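4.2 What the breathing breaks did to my classroom visits

I should say up front that I came into this as a skeptic. I taught fourth grade before I went back to school, and I had sat through plenty of assemblies where someone with a headset microphone told the kids to be kind. So when Hidayah Tuhumury asked me to help her follow the Skakum program through its first full year, I said yes mostly for the chance to be back around children. (She knows this. It has come up.)

Skakum is a simple thing. A class stops twice a day, everybody puts down what they're holding, and the teacher reads a short script while the kids breathe and notice their feet on the floor. After that comes a round of talk in pairs, where each child tells a partner one thing that went well and one thing that stung. The whole business takes about 5 minutes. We followed it in four schools in the Cuervo district, with 656 students in grades three through five, and over the year we collected 2,069 weekly check-in slips. I read every one of them, many at my kitchen table, and I will probably never get the handwriting out of my head.

The slips asked two things: did someone treat you badly this week, and did you tell anyone? I had expected the first answer to move and the second to stay put. What I saw was closer to the reverse. In the fall, kids reported being teased or left out at much the same rate they had before the program began, and in one school the number even went up a little. But the telling changed a lot! Children who had written "no one" week after week began to write "my partner" or "Ms. R." or, in one case I'm fond of, "the whole table." By spring the teasing reports had started to drift down too, though I wouldn't lean hard on that drift, and neither would Hidayah.

Teachers had their own explanation, and I heard it in nearly every interview. They said the pair talk mattered more than the breathing. A third-grade teacher at Fletulberg Elementary told me she had dropped the script by winter break and kept only the pairs, and she was a bit worried I would be mad about it. I wasn't. I was grateful, as it gave us something close to a comparison group that we had never planned for. Her class looked much like the others on telling. It looked worse on the short restlessness scale we asked teachers to fill in after lunch – but that's one classroom, and it had a rough spring for other reasons (two long-term substitutes and a move to a different hallway).

We left her class in the main counts and ran everything again without it. The pattern held both ways, and the second set of tables is in the appendix. We also left in the slips with only one of the two questions answered, counting each toward the question it did answer. Figure 3 goes with this section.

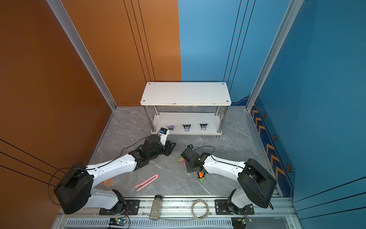 Figure 3.

The other thing I want to get down before moving on to the parent interviews is how uneven the pairs were. Some kids landed with a friend and chattered away, while others drew the same quiet partner for weeks and wrote next to nothing on their slips. Two of the schools changed partners every Monday morning and the other two let them ride until someone complained. I'd change them on a schedule if I were doing it over, and I'd write down who sat with whom, which we did in only one building.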